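Rulta Lending Service — Branch Discussion Forum
Board: Play and Learning Resources
Thread: Set 17, kitchen pieces: naming and laying out

Rulta_Catalogue
Posted 9:40 am

Colleagues are asked to comment on the entry for set 17 before the catalogue is reissued in December. The set is made up of a small yellow banana, a small purple aubergine, a pinkish board with rounded corners and a light grey cup. Branches have been returning it under different descriptions, and the catalogue, which now runs to 1,576 entries, cannot carry four versions of the same thing.

There are two points to settle. The first is what each piece is to be called. The second is whether the set should be laid out for borrowers in a fixed manner, or whether this should be left to the branch. At present the guidance sheet states only that the pieces should be "attractively arranged on a plain surface", and branches have understood this in very different ways.
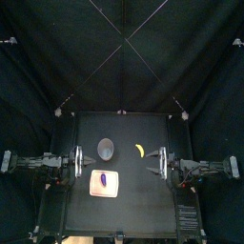

My own proposal is that the aubergine should be placed on the board and the banana and the cup kept off it. The board then has an evident purpose, and a child coming to the set has one thing already begun and two things left to decide upon. I would also propose a dark surface wherever a branch has one. Pale pieces are easily lost on the cream tables that most of us were supplied with.

Comments are invited by the end of the month.

Wurneneo_Branch
Posted 10:25 am

Wurneneo Branch supports a fixed layout but does not support the wording. The pink piece has been issued from our counter as a tray for as long as we have held the set. Borrowers ask for it as a tray. Children carry the other pieces about on it. To call it a board suggests cutting, and the set has never included a knife, nor should it.

We would ask that the entry be amended to read "tray, pink" and that the matter be closed.

Grulevard_Stores
Posted 10:50 am

With respect to Wurneneo Branch, a tray ordinarily has a raised edge. The piece held at Grulevard does not have one that any member of staff here would describe as such. It is a flat item with a border of a slightly different shade. We have always shelved it with the boards and we intend to continue.

On the dark surface, Grulevard is in full agreement. We covered one of our tables in black last winter and the difference to the yellow and purple pieces was considerable. Returns are also checked more quickly, as a missing banana is noticed at once.

Han_Branch
Posted 11:15 am

Han Branch wishes to raise a separate difficulty. The grey piece is listed as a cup. On our shelves it has been labelled a bucket, and a number of parents have used it in that way, for gathering up the smaller pieces at the end of a session. It seems to us that the name given to an object directs the play that follows. A cup is drunk from. A bucket is filled, tipped out and filled again.
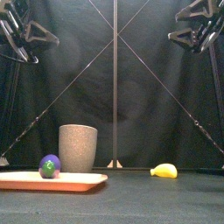

We would therefore suggest that the entry avoid both words and use "container, grey". It is less pleasant to read, and we accept that, but no branch would be obliged to relabel its shelf. The same course could be followed for the pink piece if Wurneneo and Grulevard are unable to agree.

As to the layout, Han would prefer that nothing be placed on the board in advance. Our experience is that when the aubergine is already in position, younger children leave it there and play with the banana.

Rulta_Catalogue
Posted 11:55 am

I am grateful to all three branches. May I respond on the layout, as I believe Han Branch and the catalogue office are closer than may appear.

The guidance is addressed to staff setting out the set for a first loan. It places no duty on the borrower. When the pieces come back they will naturally be in some other order, and it is the practice in several branches to leave them so until the afternoon check. 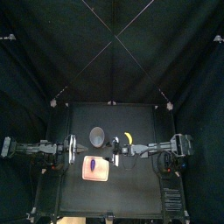
What matters at the check is that the pieces are together and that each can be told from the next. For that purpose I would sooner have the aubergine on the pink piece than lying beside it — purple on black is the one combination that causes trouble, and I withdraw any suggestion in my first post that a dark surface suits every colour equally well. It suits the banana extremely well.

I should add that the open mouth of the grey piece ought to face upwards when it is set out. Two branches have been storing it rim down, and in that position it was taken for a lid and placed in another box.

Wurneneo_Branch
Posted 1:30 pm

Wurneneo was one of the branches that stored the piece rim down. The reason was dust. We have since changed our arrangements and would ask that this be recorded.

We remain of the view that "tray" is correct. We note that Grulevard relies on the absence of a raised edge, but the tray used for letters on our own front desk has hardly any edge and no colleague has proposed calling it a board.

Grulevard_Stores
Posted 2:05 pm

Grulevard does not think that the letter tray assists. We would nevertheless accept "board or tray, pink" in the printed entry, provided that the shelf label remains a matter for the branch.

We would not accept "container, grey". Borrowers search for ordinary words, and a parent looking for a cup will not look under C for container and think to stop there. Please list it under cup, with a cross-reference from bucket. The banana should be placed near it when the set is put out, as these are the two pieces most often picked up together, and the aubergine may go wherever the catalogue office decides.

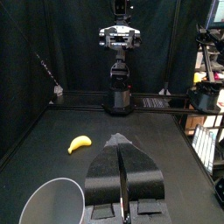

Han_Branch
Posted 2:20 pm

A cross-reference would be acceptable to Han, on the understanding that it works in both directions. We would still ask for a trial of the empty board. Perhaps the catalogue office would permit Han to lay out its set in that manner until the new year, and Wurneneo to follow the proposed layout over the same period, and the two could be compared.

Rulta_Catalogue
Posted 3:10 pm

The trial is approved for both branches. Please keep a short note of which piece is picked up first and send it with the monthly return. A separate form is not required.

The draft entry will now read as follows:

Set 17. Kitchen pieces. Banana, yellow. Aubergine, purple. Board or tray, pink. Cup, grey (see also bucket).

The guidance sheet will recommend a plain surface, dark where available, with the cup set down rim upwards. The position of the aubergine will be left blank until the notes from Han and Wurneneo have been read.

Wurneneo_Branch
Posted 3:35 pm

Wurneneo will take part. We would be obliged if the words could appear as "tray or board", in that order.

Grulevard_Stores
Posted 3:50 pm

Grulevard objects to the change of order. The catalogue is alphabetical.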